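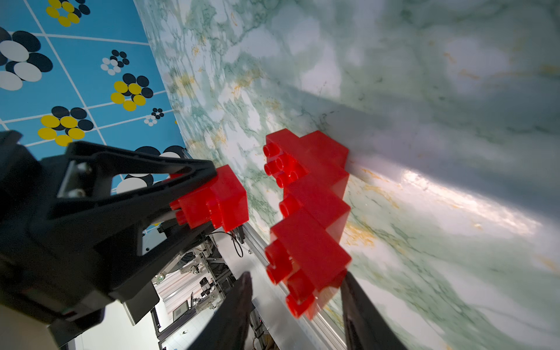 How does a movie theater work?

You buy a ticket, get popcorn, sit down, lights go out. Easy. But there is lots going on behind you. Like, really behind you. Up high, at the back wall, there's a little window. That's where the movie comes from.

The booth

Behind the window is a small room called the projection booth. Inside is the projector. It's a big box with a very bright light in it. The light goes through a lens (a thick piece of curved glass) and flies over your head to the screen. Look up next time and you might see the beam. Dust floating in it, too.

Marlina Wattimena ran the booth at the old Kobzar theater in Eltstead. The Kobzar had 763 seats and just one screen. One! "I could hear everybody laugh through the glass," she told us. "A little bit late, it felt like."

Film, the old way

Movies used to come on film. Long, long strips of see-through plastic with tiny pictures on it. Each picture is a bit different from the last one. Show 24 of them every second and your brain sees moving people. Horses running. Cars. Whatever.

The film was wound on reels, and one reel only lasted so long. So the booth had two projectors. When the first reel was almost done, a small dot flashed in the corner of the screen. Then another dot. Switch! Second projector on, first one off. If Marlina did it right the audience never noticed. If she missed it — white screen, lots of yelling.
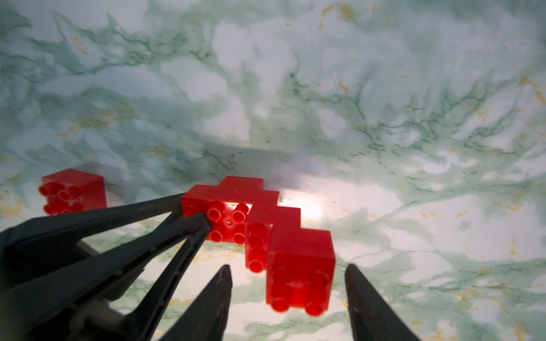

Digital, the new way

Most theaters now don't use film at all. The movie is a giant computer file. It comes on a hard drive in a padded case, or gets sent over the internet or by satellite. The file is locked, and the theater needs a special code to open it. The code only works on certain days, so no sneaking a look early.

Why is the screen full of holes?

Go up close (ask first). Many big screens have thousands of tiny holes in them. Too small to see from your seat. The speakers are behind the screen, and the holes let the sound out. So when someone talks, it sounds like its coming from their mouth.

One screen or lots?

Old theaters were often one huge room. Later, owners wanted to show more movies at once. Some put up walls and cut the big room into pieces. The Kobzar got cut into 4. The biggest piece kept the balcony, the smallest had only 160 seats and a pole in teh way. Other owners built new places with many screens from the start. Thats called a multiplex.
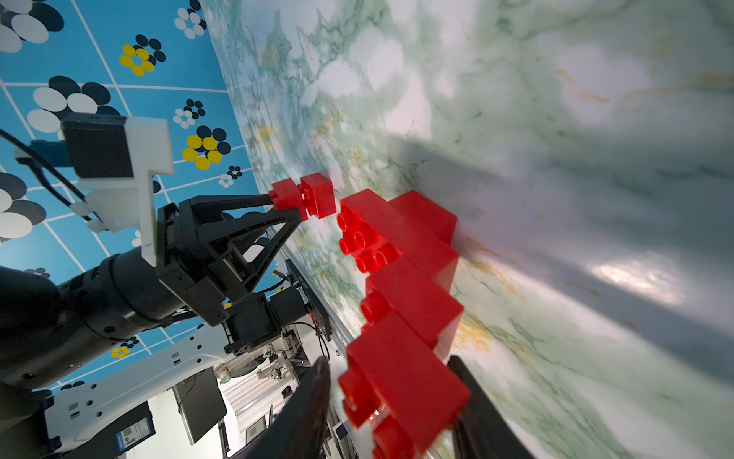

Red, white and blue, with some yellow dots.

Words to know

Lens — curved glass that bends light
Reel — the wheel that film is wound on
Marquee — the sign out front with the movie names
Matinee — a show in the afternoon, often cheaper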